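## Teleop demos: leave the clutter on the table or clear it?

**fgyori** – September 20, 2018

We're recording demonstrations for a two-arm pick and place task on the Huda project. Both arms are driven by hand from a second pair, so whatever the operator does, the followers copy. We have 89 demos so far and the policy trained on them is poor. It goes for the right part of the table and then closes short of the object.

Do people clear everything off the bench before recording, or leave it as it would be in normal use?

Fanni Győri

---

**zekilport**

Clear it. We did 1,116 demos at Zekilport with a busy background and the network learned to look at the background. As soon as someone moved a box the success rate fell over. Start with a bare table, get it working, then add things back.

---

**mallee_dan**

Disagree with that. If you moved a box and it broke, the box was always in the same spot in your data. That's a problem with not moving things. Leave the clutter and shuffle it between recordings.

Can you post what the bench looks like, Fanni?

---

**fgyori**

Sure. The green spool and the orange wedge are in the middle. The bucket of toy vegetables, the Lego and the glue gun are further out.

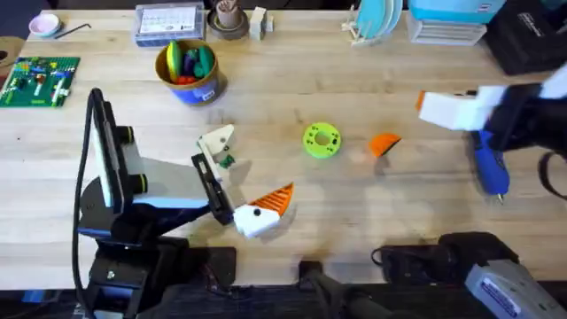
---

**mallee_dan**

Thanks. I wouldn't worry about the stuff along the back. The glue gun I would shift, as it's right under the second arm and your operator will be steering around it whether they mean to or not. Those detours end up in the data.

The wedge would be my other suspect. A spool with a hole in it is fairly forgiving, you can grab it from any side. A wedge wants the fingers lined up with it, and if two operators line up differently the policy takes the average and misses.

---

**zekilport**

Agree on the glue gun. Still say clear the rest. 89 is not enough to be teaching it to ignore a bucket of vegetables as well.

---

**closia_user**

How many operators do you have? We had 7 on one job and each had their own way of approaching a part. One person recording all of it gave us a better result with fewer demos.

---

**fgyori**

Three, and yes, we each pick up the wedge differently. One of us comes in from the side, I come straight down.

---

**closia_user**

Then I'd fix that before touching the table. Agree on one approach, write it on a card and throw out the demos that don't match it.

---

**nyitrai_k**

Also check the lag between leader and follower. If the operator sees the gripper arrive late they close early to make up for it, and "closes short" is what you get. Ours was bad enough to see by eye – a new USB hub fixed most of it.

---

**fgyori**

Will check the lag first, then re-record the wedge with one operator. The glue gun is going in a drawer. The bucket stays for now, sorry zekilport.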